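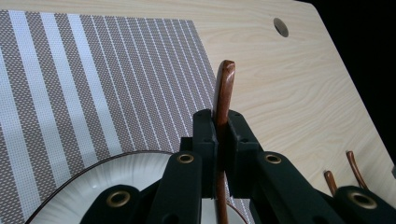 Lurden Residents Forum > Dining Room and Common Areas > Proposed change to evening meal times

Page 1 of 1

DCullinane
Dining Services Liaison
Posts: 458

Residents are advised that management is reviewing the hours of the evening meal in the Gravham dining room. Under the proposal, the present single service would be replaced by two sittings, the first beginning at 5:15 p.m. and the second at 6:45 p.m. Each household would be asked to register for one sitting and to keep to it for a full month, after which a change could be requested at the front office.

The review follows written comments received during February on waiting times at the door and on the noise level in the room. Comments on the proposal may be posted in this thread. They will be forwarded to management in full.

Donal Cullinane

northwing_reader

I wish to record my support. The line outside the dining room now extends past the mailboxes on most evenings, and those of us who use walkers are obliged to stand in it. A registered sitting would resolve this. I would ask only that the doors be opened five minutes before the stated time.

F_Quinlan

I must respectfully oppose the proposal as written. The residence agreement, in the section on meals, states that dinner shall be available "at the resident's convenience between the hours of 5 and 7:30." A fixed sitting is a material change to that term. I do not see how it can be introduced by a notice on a forum.

I would also note that many of us chose Lurden in part for this flexibility. My daughter visits after work and cannot arrive before 6. On other evenings I prefer to eat early. Under the proposal I would have to give up one or the other for a month at a time.

Fiachra Quinlan

DCullinane
Dining Services Liaison

Mr. Quinlan's point regarding the agreement is noted and has been passed to the office. For clarity, no change has been introduced. This is a proposal, and residents would receive written notice before any new schedule took effect.

Guests would continue to be welcome at either sitting, subject to the usual notice to the kitchen before noon.

Apt4_Hollis

What is to happen to the shared tables? Four of us have eaten together since we moved in, and 2 of the group would certainly register for the early sitting. I would not wish to be assigned to a table of strangers at my age. Could groups register together?

DCullinane
Dining Services Liaison

Groups may register together, provided that all members choose the same sitting. Forms would be kept at the front desk.

m_tessaro

I am in favor of the two sittings but believe the gap between them is too short. Staff must clear the tables, wipe them down, change the placemats and reset the silverware, all while the slower eaters among us (I include myself) are finishing our coffee. Ninety minutes sounds generous until one remembers that soup is seldom on the table in the first twenty.

A second sitting at 7:00 would be more realistic.

northwing_reader

I cannot agree with m_tessaro on this. A 7:00 start means dessert at 8:00, and several residents take medication with the evening meal on a set schedule. If anything the first sitting should move to 5:00 and the second should stay as it is.

m_tessaro

That would be acceptable to me. My concern is the length of the gap and I have no strong view on which end it is taken from.

F_Quinlan

With respect, the discussion is proceeding as though the principle were settled. It is not. There is a simpler remedy for the line at the door, namely to seat people as they arrive and to open the side room at busy times. The Mac Mathúna room stands idle in the evenings except when the bridge group meets. I raised this last year and was told it would cost $4000 to put in a serving counter. I have not been shown that estimate and I would like to see it.

Apt4_Hollis

I second the request for the estimate. I would add that a counter may not be necessary. Plates could be brought through by cart, as is done for the holiday lunch.

northwing_reader

The holiday lunch was served cold, in my recollection.

Apt4_Hollis

The potatoes were cold. The rest was perfectly satisfactory.

DCullinane
Dining Services Liaison

I have asked the office for a copy of the estimate for the Mac Mathúna room and will post it when it is received. The suggestion of a 5:00 first sitting has been added to the comments -- as has Mr. Quinlan's objection, which has been entered in his own words.

Residents are reminded that remarks concerning individual menu items belong in the Menu Suggestions section.

m_tessaro

Will the soup still be offered at both sittings?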